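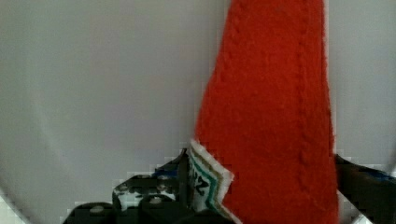
What is the Falska Challenge?

It is a student robotics contest in which school clubs program a two-fingered arm to sort cloth items into bins without a person steering it.

The contest is run out of Chettiar and uses a standard kit, the Flukel, sold to clubs for 648 dollars. Teams get 500 seconds per round. Points are given for each item placed in the right bin, and a dropped item costs points only if it lands outside the work area, a rule that critics say flatters weak programs.

Organizers claim that over 95 clubs have taken part. The figure comes from sign-up forms, and it is unclear how many of those clubs ever finished a round. The top score on record, 1,182, was set under an older rule book that allowed restarts, so it can't fairly be compared with later results.

The Fokano club newsletter of February 23, 2018, called the contest "the best way into robotics." Fokano also supplies the practice cloths. No study has tested whether students learn more from the contest than from an ordinary shop class.

The season opens in September.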